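4 Fitting the Pedetti filter cartridge

This section covers the under-sink water filter supplied with Sosmont kitchen taps. Read section 3 before starting. Instructions revised 11/9/20.

CAUTION: Turn off the cold supply at the stop valve. Do not fit the filter to the hot supply.

4.1 Mounting the head

1. Hold the bracket against the cabinet wall and mark the two screw holes. Leave 29 mm of clear space below the housing for removing the cartridge.
2. Drill the holes and fix the bracket with the screws provided.
3. Slide the filter head on to the bracket until it clicks. The arrow on the head must point towards the tap.

4.2 Connecting the hoses

4. Cut the hose square with a sharp knife. Do not use scissors.
5. Push the hose into the inlet fitting to a depth of 11 mm, then pull back gently to check the grip.
6. Repeat for the outlet.

Note: Guérin compression fittings need the brass insert from bag 2. Tighten by hand, then give half a turn with a spanner.

4.3 Fitting the cartridge

7. Remove the cap and check that the seal is seated in its groove.
8. Offer the cartridge up to the head and turn it clockwise to the stop.
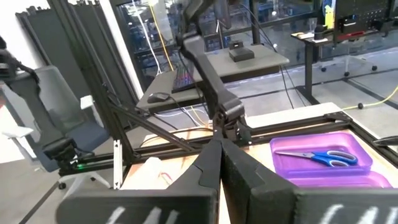
9. Open the stop valve slowly and check each joint for drips.
10. Run the tap for 3 minutes and discard the water.

Note: Cloudy water is caused by trapped air and clears with use.

Spare cartridges are available from the Grundville parts counter. Quote the code on the cartridge label.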